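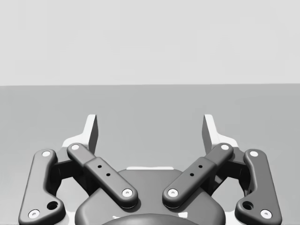 Section 2. Recording a demonstration by remote control

Read section 1 first if the hand controllers aren't paired yet. Nothing in this part works without pairing.

Applies to Tirnow Teach, the build dated 31st August and later. Older builds have the record switch in a different menu. Everything else is the same.

Before you start

You need the Tirnow desktop app, a pair of Shek hand controllers, and a task file. The grocery task comes with the install. So does the blank table. Start on the blank table. It's dull but you will not knock anything over.

Clear some room for your elbows. Chair without armrests if you have one.

Caution: take off anything loose from your wrists. Straps on the controllers go on before you arm the session, and stay on until it's disarmed. A dropped controller is still a moving controller as far as the arm is concerned.

Starting a session

1. Open the app. Pick Simulated or Live at the top. Simulated for all of this section.

2. Load a task file. Wait for the loading bar to go away by itself. Don't click through it.

3. Hold both controllers at chest height, palms facing in, and press Align. The arms take your current hand position as their zero point. If your hands were crooked when you pressed it, everything will feel crooked after. Press it again.

4. Pick a view. Wrist view for close work, Table view for getting your bearings. You can switch while moving, but get used to it standing still first.

5. Squeeze and hold the clutch (the lower trigger) to move the arm. Let go and the arm stays where it is while you move your hand back to somewhere comfortable. Same idea as lifting a mouse off the pad.

6. The upper trigger is the fingers. All the way out is open, all the way in is closed. In between is in between.

Note: the clutch and the fingers are seperate. Letting go of the clutch does not open the fingers. Letting go of the finger trigger does.

Checking the fingers

Do this every session. Takes no time.

1. Wrist view. Clutch released.

2. Let the upper trigger all the way out. Fingertips should sit wide apart, same lean on both sides.

3. Pull slowly to the stop and let out slowly. Both fingers should travel together. If one side lags, go to Settings, Gripper, Reset range, and do it again.

4. Tap the trigger a few times fast. If the fingers keep going after you've stopped, your input delay is too high. Anything over 131 ms in the corner readout and you should not be recording. Close other programs. Plug in the cable instead of using wireless.

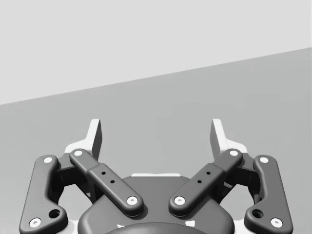

Reader comment, copied from the help board: Mine never closed all the way, and resetting the range did nothing. The trigger on the left controller had to be calibrated in the Shek utility first, outside Tirnow completely. After that the reset worked. Please put that in the manual, I lost an evening to it.

Fair. So: if Reset range does nothing, quit Tirnow, open the Shek utility, run Trigger calibration for each hand, then come back and repeat the finger check from step 1. Tirnow can't see past whatever the controller sends it.

Practice moves on the blank table

Don't record these. Record light off.

1. Down and up. Lower the open fingers toward the table and stop short. Back up. Do it until you stop overshooting.

2. Side to side, same height all the way. Harder than it sounds because the wrist view turns with the wrist, so a level table will look slanted as soon as you roll your hand. Watch the far edge of the table. If it's level across the view, so is your wrist, left to right anyway.

3. Roll only. Keep the hand in place and turn it. If the arm drifts sideways you're pivoting from the elbow.

4. Close on nothing, open, close on nothing. Get a feel for where the trigger stops.

Ten minutes of this beats an hour of bad demos. Skip it if you've done it this week.

Caution: if the arm starts to shake near full reach, release the clutch right away. It is out of comfortable range and hunting for a pose. Bring your hand back toward you and re-clutch. Same rule goes double on Live.

Recording the grocery task

1. Load Grocery from the task list. Choose a start layout. Layout changes between takes are good, see below.

2. Table view first. Look at what is where and decide which item you're going for before you touch the clutch.

3. Bring the arm to the ready pose. Open fingers.

4. Press Record (thumb button, right hand). Short buzz means it's on.

5. Move right after the buzz. Sitting still at the start teaches the robot to sit still at the start.

6. Approach from above for cans. Boxes can be taken from above too if there's room on both sides, otherwise come in at an angle.

7. Line up so the item is in the middle of the gap. Close gently. Keep the trigger where it is once you have hold.

8. Lift straight, carry, lower, open. Back off before you swing away or you'll clip it with a fingertip.

9. Press Record again to stop. Two short buzzes.

10. Mark the take: Keep, Discard or Unsure. Be strict.

Note: in Wrist view tall items close to the gripper can hide the ones behind them. Raise the arm a bit, look, go back down.

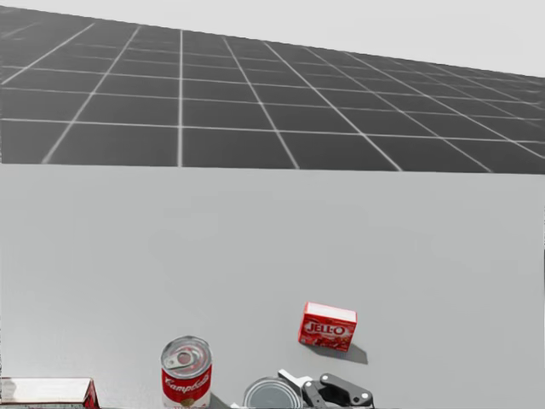 Grocery task, cans and boxes on the table, gripper low at the near side.

Picking an item that sits close to another one

Cans next to cans are the usual trouble. Come straight down so the fingers go either side of the one you want. If the neighbor is too near for that, turn the wrist until the fingers line up with the gap. If there is no gap, pick a different item and record that. A shoved can in a kept take is a shoved can in the finished policy.

Items with a lid: grip the sides, low enough to hold but not so low you hit the table. Contact warning shows orange on the status bar. Orange for a moment is ok. Solid orange, discard the take.

Which hand

Either arm can do the task, but stay with one for a whole batch. The arm you're not using should be parked. Park is a long press on the thumb button for that hand. An unparked arm will follow every twitch you make with the other controller, and all of that gets recorded as well.

What makes a take worth keeping

Smooth enough. Doesn't need to be pretty. A small correction on the way in is fine and even useful, it shows the robot how to get back on line. What you don't want: long pauses, dropping the clutch over and over in the middle of an approach, fumbling the trigger, changing your mind about which item.

Vary things on purpose. Different layouts, different starting heights, slightly different approach. If all your takes start from the exact same spot the trained robot will only know what to do from that spot.

Batch size. A batch file holds up to 500 takes. The Brokport trainer will run on less, and you should try it on less before you go on for days. Start small, train, watch it fail, record more of whatever it failed at.

Resetting between takes

1. Press Reset on the left controller. Items go back to the layout. Arms don't move.

2. Release the clutch. Open the fingers.

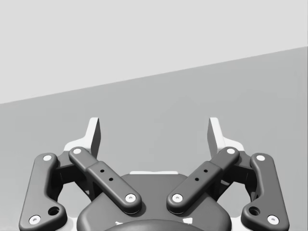
3. Bring the arm back to the ready pose by hand or use Home. Home is faster but it takes the shortest path, so raise the arm first if there is anything standing in the way.

4. Look at the corner readout again. Delay creeps up over a long session.

5. Record the next one.

Note: pressing Reset while the record light is on ends the take and marks it Unsure. You can change the mark later under Review.

If something is off

Arm moves the wrong way: you aligned facing away from the screen. Face it, press Align.

Arm doesn't move at all: clutch isn't held, or that arm is parked. Check teh status bar, a parked arm shows a P.

View is frozen but the arm still responds: stop. Let go of everything. Restart the view from the Window menu, never keep going blind.

No buzz on Record: controller battery. Takes may still be saving, check Review before you redo anything.

Take shows zero length: double press on the thumb button. Discard it.

Saving and export

Save after every batch, not at the end of the day. File, Save batch. For training, use File, Export, and choose the Bidham format - the trainer won't open the plain one. Export skips anything marked Discard. Unsure takes are left out too unless you tick the box.

Allow 1,000 MB free on the drive before exporting with video. Runs out of space without warning otherwise and the file is no good.

Disarm the session before you take the straps off. Live control is in section 3.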